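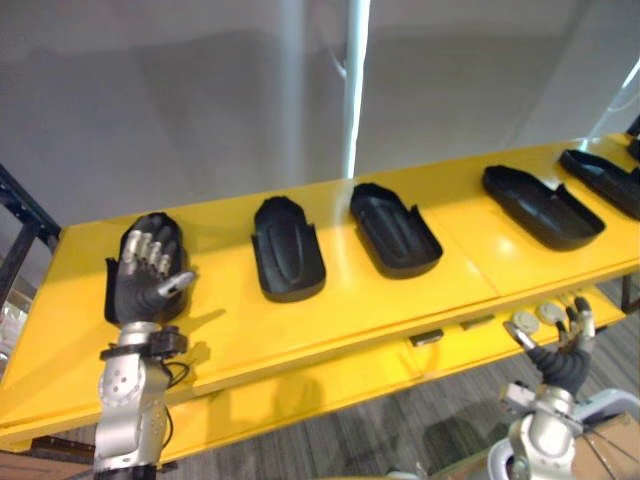

Black trays on the long yellow table

From: Naledi Matlala
To: drollcombe-kitchens list
Subject: Re: Re: soaking beans, the Zunlow numbers

On Monday Husar wrote:

> I've now read the whole Zunlow leaflet and I'm sold. They
> tested 174 batches and the overnight soak cuts cooking time
> in half, every time. Salt in the water makes the skins tough,
> so leave it out until the end. I think we should put both
> points on the recipe sheet and stop arguing.

I'd like to keep arguing a bit longer, if that's all right.

I read the same leaflet. It says 174 batches on page one, and then the table at the back adds up to 113. Where did the rest go? Maybe they were burned, maybe they were a different bean, maybe they gave the wrong answer. The leaflet doesn't say. It also doesn't say how old the beans were, and in my kitchen that matters more than anything else on the list. A bag that has sat in the Sindby store since January of who knows what year will stay hard whatever you do to it.

"In half, every time" is the part that bothers me most. I soaked one pot of pintos overnight last week and put a second pot on dry, same bag, same burner size. The soaked ones were done sooner, yes. Half? Nowhere near. I'm not claiming that 2 pots settle anything, but I'd expect to get somewhere close if the rule were as solid as that.

As for the salt, I have salted the soaking water for years and my skins are fine. Softer, if anything. I suspect this one gets passed along because it sounds like chemistry. Has anybody on this list ever tried it both ways with beans from the same bag? I mean side by side, with someone tasting who didn't know which was which.

The recipe sheet goes out to 2,000 households. I would sooner it said "soak if you have time, start tasting at an hour" than have people standing over a pot at dinner time wondering what they did wrong.

Also, the leaflet is printed by the people who sell the soaking tubs. I don't hold that against the beans, but I do notice it.

If someone has the full Zunlow tables, please send them to me off list. And whoever has my big colander, I need it back before Monday.

Naledi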